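The Cup Between the Counter and the Bin

A takeaway cup is in use for perhaps 20 minutes. Its design has to deal with boiling water, cold hands, car cup holders, rain and a lid that must come off easily but not by accident. Most of the engineering is hidden in the seams.

The body begins as a flat sheet of paperboard coated on the inner face with a thin layer of plastic, usually polyethylene. The coating does two jobs. It keeps liquid out of the fibres, and it acts as the glue. When the blank is curved round a tapered former, the overlapping edges are heated until the coating softens, then pressed together and cooled. A separate disc is sealed into the foot, and the wall is folded under it to make the recessed base. Last of all, the top edge is rolled outwards into a rim.

The rim matters more than it looks. An unrolled cup folds at the mouth as soon as it is gripped. The roll stiffens the opening and gives the lid something to snap over. Where it crosses the side seam there is a double thickness of board, and a small step. Leaks at the lid often start at this step, and drinkers who turn the sip hole away from the seam tend to have fewer drips.

Heat is the next problem. Paperboard of the usual weight passes heat to the hand quickly, and a single-wall cup of black coffee is uncomfortable to hold for the first few minutes. There are several answers. A second cup can be placed over the first, which works and is wasteful. A loose sleeve can be added at the counter. The cup can also be made with a second wall fixed in place at the factory, either smooth with an air gap or fluted.

Fluted walls, often sold as ripple walls, insulate by holding still air in narrow channels. The hand touches only the ridges, so the contact area is small as well. The flutes usually run from rim to base, which adds some resistance to crushing when cups are stacked or carried in a tray. The cost is bulk. A sleeve of ripple cups holds fewer than the same length of single-wall cups, and a small kiosk may have to give up shelf space to store them.

Erneck, a converter that supplies independent cafes, tests its outer walls by filling each cup with water just off the boil and reading the surface temperature after 2 minutes and again after 7. The first figure shows how the cup will feel when it is handed over. The second shows whether heat is creeping along the ridges. Damp board gives poor results in both, so samples are kept in a dry room overnight before testing.

Printing on a fluted surface brings its own difficulties. If the liner is printed before it is formed, the artwork has to allow for the width lost in the folds. Fine type suffers first. Solid areas of colour hold up well, and so do thick outlines with generous spacing. Straight edges running across the flutes are less reliable, as the eye picks up even a slight wave.

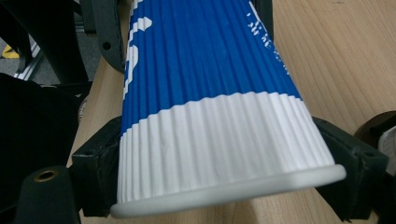

Paper cup with a corrugated sleeve in royal blue and white.

Sturnetti, which prepares artwork for packaging, advises its customers to keep logos away from the side seam and to avoid thin horizontal rules altogether. Proofs are checked on a formed cup, never on a flat sheet alone.

Disposal is the least settled part of the subject. The fibre in a cup is good quality, but the plastic lining has to be separated from it in a pulper, and not every mill has the equipment. Cups put into ordinary paper recycling are often pulled out as contamination. Holloway, a regional collector, runs a separate cup stream and asks sites to empty, stack and bag cups before collection. Liquid is its main complaint. A bag with over 40 cups in it can be spoiled by the dregs of a few.

Water-based barrier coatings are one alternative. They are applied more thinly than polyethylene and break up more readily in pulping, but they seal within a narrower range of temperatures, and older forming machines may need new heaters. Homutum began trials of such a board in June on its smaller sizes, where the side seam is shorter and carries less load. The larger sizes will stay on conventional board until the base seal holds through a full shift.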